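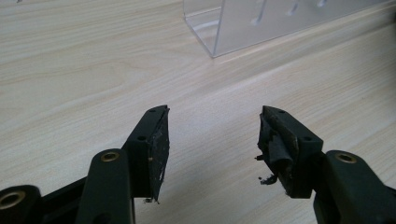 4.2 Pad wear and what it does to the claims

Figure 3. One of the hand-held grippers, seen from behind its fingertips. The pad on the right finger is torn and peeling; the pad on the left is scuffed but still covers its block.

The Geltero plans, which circulate among hobby builders and which we followed at the Barnton shop, say that a glued rubber pad will outlast the rest of the finger. We doubted this when we first read it, and Figure 3 does little to change our minds. The right pad has a strip curled away from its face and a loose fragment hanging lower down. The left one has gone gray and a bit ragged at its lower edge. Both fingers were printed from the same files, and Peng glued both pads in one sitting with the same adhesive.

The plans give 800 closures as the service life of a pad. They do not say what was being closed on, or how hard, or who did the counting. Our own log stands at 628 closures for the pair, taken from the trigger switch, and Wanigasekara has pointed out that the switch sometimes fires twice on a slow squeeze. The true figure is lower by an amount we cannot give. Anyone who wants to read this as a test of the rubber should stop there. We only report that the published number was not reached.

A harder question is whether torn rubber matters. Cirillo holds that cloth is forgiving and that a damaged pad will hold it as well as a new one. Koster holds that the grip shifts as the rubber folds, so that sessions recorded early and late are no longer the same task. We lean toward Koster, though his evidence is mostly feel — he did most of the squeezing.

For that reason the cloth work is reported by hand and pad state, and we make no claim that pools the two. Figure 4 gives the layout: one operator, two grippers with their cables led off the near side of the table, and a clear acrylic board with two rows of white pegs. The black cloth hangs in a bunch from the right gripper and overlaps the end of the board. A photograph cannot show whether the cloth is slipping, and we would not trust a reader, or ourselves, to judge it from one.

Figure 4. Cloth held in the right gripper beside and over the pegged board, with the left gripper low over the table.
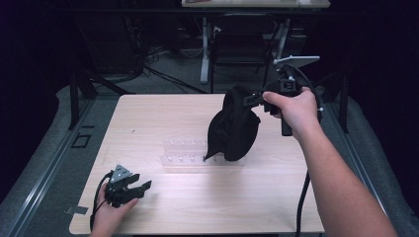
4.3 Replacing the pads

We recut the pads from a thicker sheet and added a screw at the upper end of each block.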